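Patterned blankets

A patterned blanket is a bed covering whose design is printed, woven or knitted into the cloth, and I've been mad about them since my nan let me pick one for the caravan! Most people split them into two camps. Woven ones carry the pattern in the yarn (so the back shows it in reverse), while printed ones have it laid on the surface, usually over fleece or brushed cotton.

Geometric designs go in and out of favour. Apolline Millet, who drew for the Fandville mill, kept 138 pattern cards in a biscuit tin, and nearly all of them were diamonds and chevrons in one dark colour on a warm ground. Her Carré range is still my favourite, though plenty of collectors prefer the softer Vosetti stripes.

Sizing is a muddle. Old Fandville labels give the width in inches and the weight in ounces, and the later ones switch to metric partway through a range.

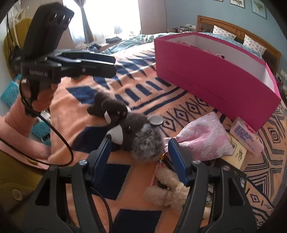

Washing is where I get bossy – cool water, gentle cycle, and dry it in the shade, as navy dye fades quickly on a summer line in January.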